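About Tultus

Tultus collects examples for robots that learn by imitation. A person guides a pair of arms through a job, the motions and camera views get saved, and a model is later trained to reproduce them. We sell the saved examples, along with the notes that go with them. We do not sell robots, and we don't sell the finished model either.

We started the company because we had bought data like this ourselves and been let down by it. The sets were large and the paperwork was thin. Failed attempts had been quietly removed. Two operators with very different habits were mixed together without a word about which was which. When the trained model did something strange, there was no way to trace it back. We are still suspicious of big collections, including our own.

What we think of the field

We don't believe most of the videos. An arm that puts a toy away on camera has shown that it can put that toy away, with that lighting and that table height, on at least one try. We would like to know how many tries came before it. We say the same to customers who ask us for a highlight reel, and a few have gone elsewhere.

We also doubt the idea that enough examples will fix anything. Our own record here is mixed. One customer's model got better up to 400 episodes of a simple sorting job and then flattened out, and the next batch we sold them did very little. We should have told them to stop sooner. These days the contract includes a pause point where the customer trains on what they have before ordering more.

How the work is done

Most of our collecting happens on two-arm benches. The task we use most is called Besis, and it is as dull as it sounds: toy fruit and vegetables, a wire basket, two grippers. Operators run it in short shifts, because tired people make sloppy demonstrations and the model will learn the slop. Every attempt is kept. A dropped piece is marked as dropped, and a fumble that ends well is still marked as a fumble. 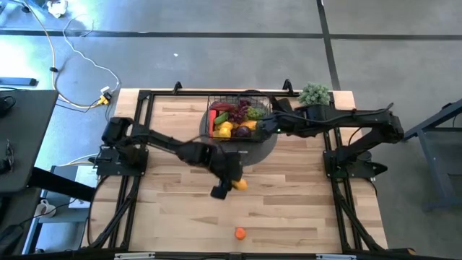 Besis on a two-arm bench, with toy produce in the basket and a couple of pieces out on the wood.

Toy produce has its limits and we would rather bring them up before you do. A plastic grape does not bruise. Nothing leaks, and a toy cucumber will be the same size next month. A model trained only on Besis has learned very little about food, whatever the sales deck says. It may have learned something about reaching into a crowded basket without two arms getting in each other's way, and that is the part we are willing to charge for.

Our current Besis release holds 707 episodes. Of those, 243 contain at least one error that we have labeled. Some buyers ask for the errors to be taken out. We'll hand over a filtered list if you want one, but the full set ships with it every time.

Tindo

Tindo is our labeling tool. We wrote it after trying to do the job in spreadsheets and losing track of which version was current. It plays back an episode, lets a reviewer mark where things went wrong, and keeps a history of who changed what. It is slow on long recordings -- we know -- and the search box still can't handle a misspelled task name. Customers get a read-only copy.

Automatic labeling is available in Tindo but switched off by default. In our trials it was confident about grasps that had plainly slipped. We look at it again every December.

Where we are

Our workshop and office share one floor of the Grīnberga building. There are 5 of us, and everybody takes operator shifts, including the people who answer the sales email. Visits are welcome in the afternoon. You can sit at a bench and try a few episodes yourself, which tends to lower expectations to a useful level.

If you are thinking of buying, please send us the task you have in mind and the result that would convince you it had failed. We'll ask for the second part anyway before we quote a price.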